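Home | Topics | Phones | Ask | Log in

Is it worth paying for phone insurance?

Radu Mocanu
Cosen want £60 a year to cover my phone, with a £43 excess. I've never broken one. Would you bother? 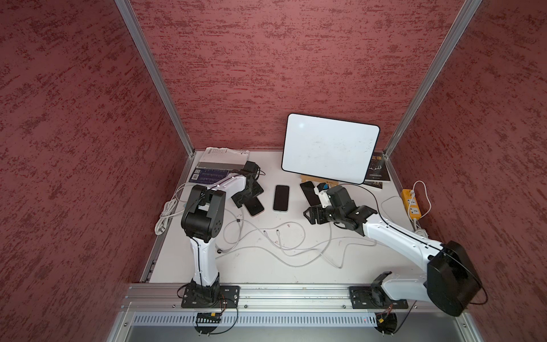
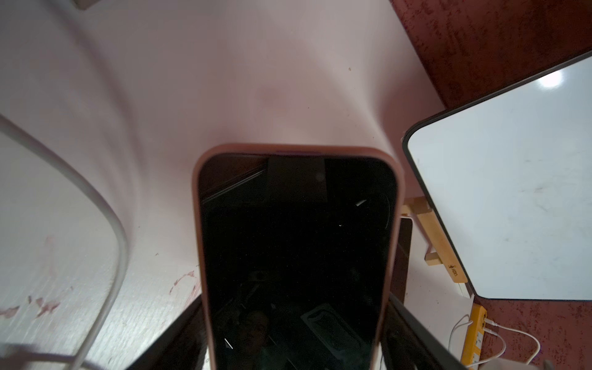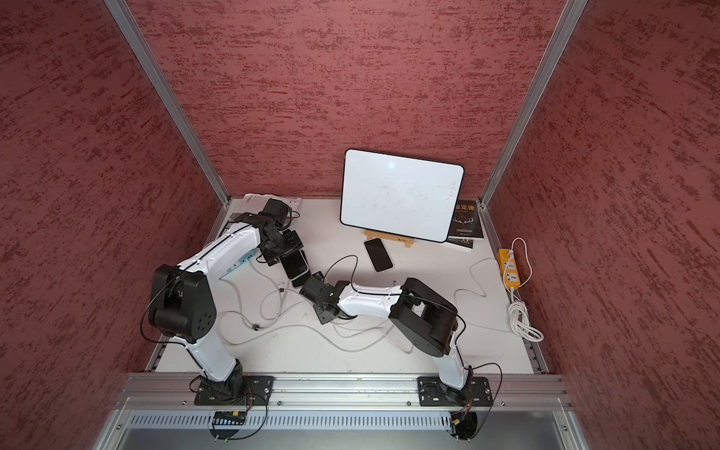
I paid for a policy with Viklund for years and never claimed. Check your home contents cover first, as mine already included phones. The other thing I'd look at is a case. A soft one with a thick rim round the screen, like the pink one in the second photo, costs very little.

Wenche Lie
Depends on the phone. Mine cost £594 and I couldn't replace it, so I pay. Read the part about theft.

Sølve Ekström
no. put the money in a jar

3 replies | 2 shares
Last updated: October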